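Kirnano Opens Door and Refrigerator Runs for Household Robot Training

Prastalville, February

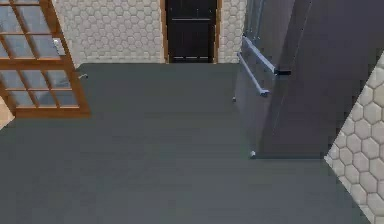
Kirnano has begun gathering examples for a learning system meant to help home robots open doors and appliances. The work is done in simulated rooms, where operators steer a virtual robot by hand and each attempt is stored with its outcome.

The first batch holds 700 recorded runs in kitchens and hallways. The company plans to reach 1000 before training of the next version starts. Failed attempts are kept and labeled as such.

"Handles are where most of our early runs went wrong," said Huguette Rolland, who leads data collection at Kirnano. "A lever and a long bar ask for different approaches, and the system needs to see plenty of each from many starting points."

Rooms are built by Aklow, a supplier of simulation content. Wall finishes, floor colors and the placement of appliances change between runs. Operators work in shifts of two hours and follow a written task list, which names the door to be opened and where the robot should stop.

Arūnas Stankevičius, an engineer on the project, checks the recordings for dropped signals and wrong labels. Runs that fail the check are removed and repeated.

Five operators are now trained for the work. A second set of tasks, covering drawers and cabinets, is being written.

Kirnano develops control software for household robots and is based in Prastalville.

Press contact: Dorian Hamel, Kirnano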